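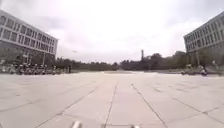
Statlow tenants can borrow planters and folding furniture for their balconies

Renters in the Henent blocks in Statlow will be able to borrow planters, folding tables and chairs for their balconies from this spring, under a lending plan announced in January 2026 by the housing association that manages the buildings.

The Henent blocks have 202 apartments with balconies. Most measure less than 8 feet across, and many tenants had told the association that regular patio sets would not fit or would block the door.

"We kept getting the same question, what can I put out there and still turn around," said Lerato Masilela, who runs tenant services for Henent. "People were buying full-size tables and then trying to give them away a month later."

Each household may take one set at a time and keep it through the fall. A set has a table that hooks over the railing, two folding chairs and a long planter with a drip tray. The furniture comes from Diekmann, a garden supplier in nearby Brisberg, which is also selling replacement cushions to tenants at a reduced price.

There is no rental charge. Tenants pay a $9 deposit, returned when the set comes back clean and with all its hardware. Normal fading and scratches will not count against anyone, Masilela said.

The association set aside $2,000 for potting soil, seeds and spare brackets. Soil will be handed out in the laundry building at the east end of the property, and tenants are asked to bring their own bucket or tub.

Some rules apply. Planters must hang on the inside of the railing, and nothing may be screwed or drilled into the walls or floor. Charcoal grills are still not allowed. Electric grills are permitted on the upper floors as well as the ground floor, a change from last year's house rules.

Detlef Vogler, a retired gardener who lives in the north block, tested one of the planters in December with winter heather and a small ivy. He said the planter held up well in the wind but that the drip tray needed emptying after every heavy rain.

"For the shady side I would go with ferns and begonias," Vogler said. "Tomatoes want the south side, and they want a deeper pot than this one."

Vogler will give a short talk on container plants for each block before the sets go out. The talks will cover watering, feeding and which herbs can share a pot.

Not every tenant plans to sign up. Iddrisu Frimpong, who has lived in the south block for 8 years, said he already has a bench with storage under the seat and wants to keep it. Tenants can hold on to their own furniture and borrow only the planter - the deposit stays the same.

Sign-up sheets are at the Henent office and in each lobby. Sets will be assigned in the order people sign up, and ground-floor tenants with patios are not included this year. Questions about railing sizes should go to Eckhard Grube in the maintenance office.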